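Sauce thread! I've been asked three times this month how I fill and look after my squeeze bottles, so I'm finally writing it all down in one place. Long one, get a snack. 28 October 2018

1/ I love squeeze bottles more than any other thing in my kitchen. I have a drawer just for them. Ketchup, chili sauce, mayo, the vinegar stuff I put on cabbage – if it pours, it goes in a bottle.

2/ The kind I like best is see-through with a ridged screw cap and a narrow pointed nozzle. See-through because then you know what you've got left. A pointed nozzle because you get a thin line of sauce and you can snip it wider later. You can't snip it narrower, ask me how I learned that.

3/ Mine came from Nellevholm, the little kitchen supply place in Varkside, back in May. I paid way less than I expected and went back the next week for more. The lids still fit great.

4/ OK so the big topic. Splatter!! A full bottle of red sauce with the nozzle pointing up is a tiny fountain. Squeeze it even a bit too hard and up it goes, and red on a white wall shows from across the room.
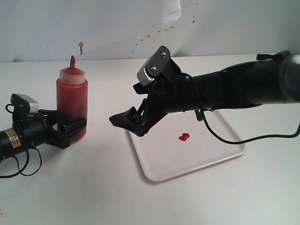 Sauce in the air, sauce on the wall.

5/ Look at that blob over the nozzle with the little string hanging off it! I can't get over it. And all those dots on the wall behind the bottle, going off on a slant.

6/ So, wall first. Get to it early. A damp cloth with one drop of dish soap, and dab each spot. If you wipe, you get a pink streak and then you have a bigger job. Start at the edges of the mess and work in.

7/ If the dots have dried on, lay a warm wet paper towel flat against them and leave it for 90 seconds. Then dab. Flat wall paint can go shiny if you scrub it, so go easy. I've got a shiny patch next to my stove that I say hi to every morning.

8/ How to not do this in the first place: squeeze a little air out BEFORE you screw the cap on tight, leave a gap at the top when you fill, and tip the bottle over the plate before you put any pressure on it. And press with your whole hand, slowly. One finger jabbing the side gives you a blast.

9/ Also, tomato sauce likes to plug up the nozzle. Then you push harder, the plug lets go and whoosh. Poke it with a toothpick over the sink if nothing's coming out. Please don't look down into it while you do this.

10/ Filling! I don't bother with a funnel anymore. I mix and measure in a jar with marks up the side, then pour from that. A wide top makes it easy to stir in, and the lines tell me if the batch is going to fit before I commit. 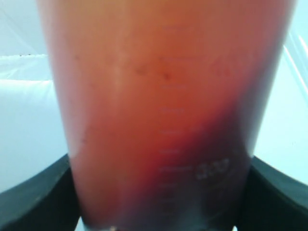
Kitchen & Sauces

11/ Isn't that a great color though? Kind of salmon up top and then that dark maroon sweeping in down on the right. I could stare at it all day. The white ticks run right up the middle, and I read the number on there as 300. Marks in the middle of the jar are so handy when you're pouring with one hand and holding a bottle with the other.

12/ Thick sauce climbs the sides and sticks, so let it settle before you read the line. I give mine a couple of taps on the counter first. Bend down so your eyes are level with the mark too. I used to read it from above and I'd get a different amount every time.

13/ My basic red sauce, since somebody will ask: tomato paste, cider vinegar, brown sugar, a little salt, onion powder, water till it's loose enough to run off a spoon. Simmer 30 minutes on low, stirring. Cool it all the way before it goes in a plastic bottle. I add smoked paprika when I'm feeling fancy.

14/ The smoked paprika idea is from the Hettiarachchi cookbook I found at the Jitinville library sale. Page 109 has a tamarind sauce that I've now made so many times the page is stuck to page 108. Very good on eggs!

15/ Washing up. Rinse the bottle with COLD water first, then hot with soap. Take the nozzle apart from the cap if yours lets you, and run a straw brush through it. For the orange tint that tomato leaves on plastic, I use baking soda paste overnight and then a sunny windowsill. It fades a lot. Not all the way.

16/ Store them cap up in the fridge door. I know some people keep theirs upside down and I respect it, but I have cleaned that shelf too many times.

17/ That's all my sauce knowledge for now. If you have a nozzle that really doesn't drip, please tell me which one – I will go buy it today. Mustard thread next, if I can get the lid off the jar.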